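Reading Room > Working Papers > Food and Home Life > Section 4
Search this collection Enter keywords Go

4. The table covering and the shared meal

4.1 What people told us about covering a table

When we first sat down with the families in Lemetwood, we had expected to talk mostly about recipes, and we did hear a great many of them, some twice over. But the conversation kept drifting back to the table itself, and above all to what went on top of it. In 13 households we asked the same opening question (what do you do to the table before people come?) and the answers ran on far longer than the time we had set aside for them. People spoke of oilcloth bought by the yard, of bedsheets folded in half, of a grandmother's crochet that came out for baptisms and went straight back into its drawer. We are grateful for every one of those long afternoons, and for the coffee that came with them.

Plain brown paper came up more often than we had guessed it would. Six of the families used it for large gatherings, and they used it with real affection. Araceli Galindo remembered her aunts rolling it out over two tables pushed together, then writing each child's name at a place with a laundry pencil, so that the seating was settled before anybody could argue. Fulgencio Zepeda, whose family ran a small lunch counter called Pevura for many years, told us that paper was what you put down for people you expected to stay a while – cloth made guests careful, he said, and careful guests go home early. A long table dressed in brown paper, with fruit and a plate set straight on it, appears in Figure 4. 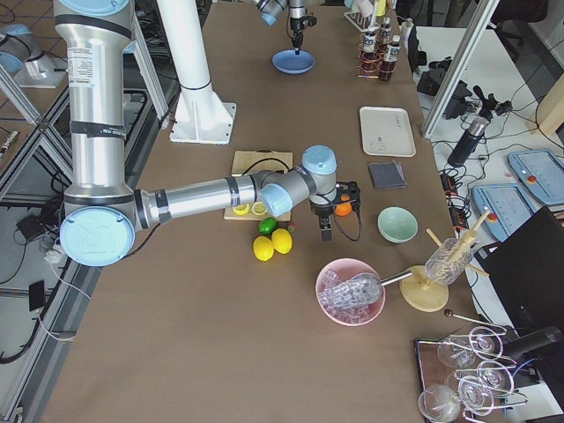 Figure 4. Brown paper as a table covering, with an orange and a round blue plate.

Yatziri Medrano
Lead author and oral history fieldworker, Mastarik Center for Home Life Studies

We came to think of the covering as a kind of announcement. A bare table in the middle of the afternoon belongs to whoever is doing homework or sorting the mail, and once something is spread over it the whole household knows that it has changed hands. Several people described children being shooed away at exactly this moment, well before any food was in sight. Teodoro Barajas could still repeat, word for word, what his mother used to call out from the kitchen when she heard the paper tearing, though he asked us to leave the words themselves out of print, and we have.

4.2 Fruit on the table before the meal

Fruit deserves a few lines of its own. In the homes we visited during August, it was very common to find a little something set out ahead of the meal, most often citrus, and guests were free to take it or leave it. Older speakers tended to say that fruit was there for the smell and the color, and that a polite visitor waited to be told a second time before reaching for it. Younger ones had mostly never heard of such a rule and were rather tickled by it. Our colleague Yaw Kyei, who carried out the later visits in Rweyemamu, heard nearly the same rule there, with the difference that the oldest guest was expected to peel the first piece and pass it around in sections.

We would not want to lean too hard on the likeness between the two towns. The groups are small, the questions were put in different languages, and people are generous with an interviewer who seems pleased by a story. Still, both sets of speakers placed the fruit in that same stretch of time between the covering of the table and the carrying in of the hot dishes, and it is this waiting period, with its own small manners, that we take up in Section 5.

Contact the Reading Room desk | © Mastarik Center for Home Life Studies | Back to top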